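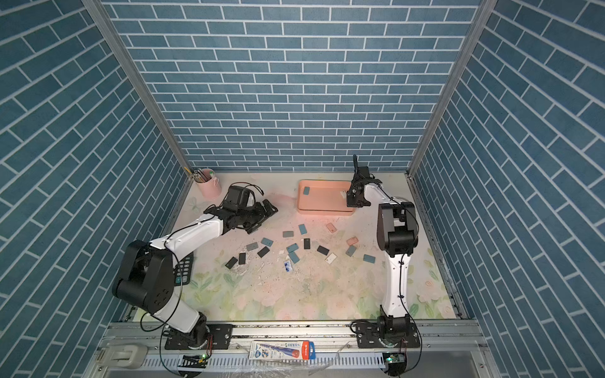

What the second cell will cost, and what I would leave off the list

I have been asked to put in a budget request for a second two-arm cell by the end of July. The first one was bought in pieces over most of a year, on three different cost codes, and nobody wrote down the total until I did it last week. I am putting the working here because two people outside the group have asked for it, and because I will need it again myself.

Prices are in the spreadsheet and will stay there. They change too often to be worth posting. What follows is the shape of the budget and the lines I argued with myself over.

Arms and grippers

The arms take the largest share and are the easiest line to plan. Lotik quotes per pair, with grippers, base plates and cables included. The lead time on our pair was 20 working days on paper and 32 in practice. The new request assumes the second figure. Marama Harawira, who handles purchasing for us, has asked that the order go in before anything else is chosen, and I agree with her. The rest can be bought while we wait.

I looked at the Dilus arms as an alternative. The unit price is lower. The grippers are extra, the mounting pattern is different, and we would have to keep two sets of spares. Once the spares are counted the difference mostly goes away. If we were starting from nothing I might decide otherwise.

One line I missed the first time was spare gripper fingers. They wear, and they get bent when two arms meet over the same spot. The request has four sets. The supplier will sell them singly, but the shipping is charged per order, so buying them one at a time is a poor idea.

The enclosure and the rail

Extrusion is cheap by the meter and expensive by the bracket. The first cell's frame came from Bowen as cut lengths plus a box of hardware, and the hardware was around 30 percent of that invoice. I did not believe it until I added up the corner pieces. For the second cell I have drawn the whole frame first and counted every bracket and T-nut, then added a margin for the ones that go missing.

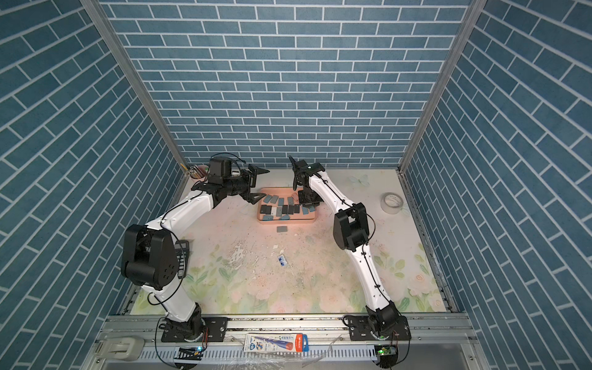
The wall covering and the floor mat are the smallest lines in the whole request, and they caused the longest discussion. Vlasta Vlachou wanted plain gray panels for the second cell so that the two could be compared. I wanted a second patterned set. The blue brick paper on three walls costs next to nothing, and a flowered mat is no dearer than a plain one. What I had not allowed for is replacement. The middle of the mat is where all the work happens, and it is scuffed and specked there while the flowers along the front and right are still easy to make out. I have now put in four mats per year for each cell. We ended up with gray panels and patterned paper both on the list, since the two together still cost less than one camera cable.

The rail deserves a note. Mounting both arm bases on one front rail means the distance between them can be changed with a hex key. It also means that if the rail is not square, neither arm is. Pay for the heavier profile. I priced the lighter one twice, hoping the saving would look bigger the second time.

Controllers, power and cables

The controller boards come with the arms. The power supplies do not, at least not ones I would leave running overnight. Two supplies per cell plus a spare shared between cells. A power strip with individual switches. An emergency stop that cuts motor power and leaves the computer alone.

Cables should be their own line. On the first cell I put them under miscellaneous, and miscellaneous became the third largest item. Buy them longer than you measured. The measurement is always made with the arm in a convenient position, and the arm will spend its life in the other ones. Clips and sleeves go on the same line.

Cameras

Three per cell: one fixed, two on the wrists. The wrist cameras are the ones that fail, usually at the connector, so I have asked for one spare per cell. Wekero makes a small module with a locking connector that costs nearly twice as much as what we use now. I have requested two of them on trial. If they last the year they will pay for themselves in technician hours.

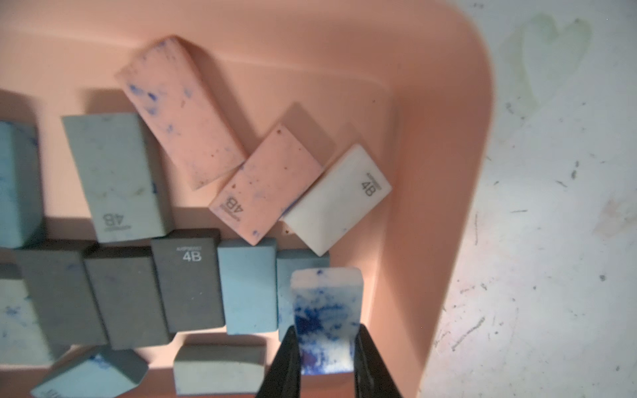 Lenses are a separate decision. A short working distance at the wrist needs a short minimum focus, and the lens that ships with most modules is set for a desk and a face. Ask before ordering. We bought a batch that could not be refocused and gave them to the teaching lab.

Consumables

I used to think of this as petty cash. It comes to more than that. Each task needs its objects, and each object needs replacements, because things that are picked up and put down 100 times in a shift do not stay as they were bought. Erasers, pencils, pen holders, trays, a calculator, packing tape. Elínborg Grímsdóttir keeps the stock cupboard and has persuaded me to buy the same item from the same shop in bulk, so that a replacement matches what it replaces. She also asked for one budget line per task family. I have done that for stationery and for kitchen items and will see how long it survives.

Trays get a line because I got them wrong. I bought a stack of thin ones with a sharp lip, and the grippers could not get a consistent hold on them. A rounded rim and a bit of stiffness are worth the small extra cost.
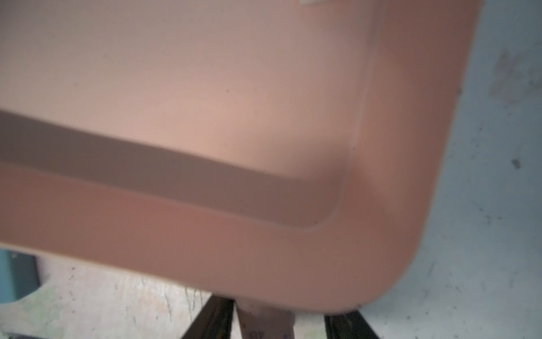
Storage is the other half of consumables. Every object bought has to live somewhere between sessions, and the first cell had no shelf. The request includes a shelving unit and lidded boxes with labels.

People

The line that gets cut first is operator time, and I would sooner lose the wrist camera trial. Emmanuel Athumani worked out from the session logs that resetting the objects takes nearly as long as the task itself for anything with many small parts. A second cell without more hours means two cells each running half the time. The request has one additional half-time post, and I have marked it as tied to the hardware so that the two are approved or refused together.

Left off for now: a third arm, a motorized base, a better desk chair. Judite Cordeiro has asked about a dust cover and I am waiting on a price. The frame drawing still needs its last check against the doorway width before I send anything to Bowen.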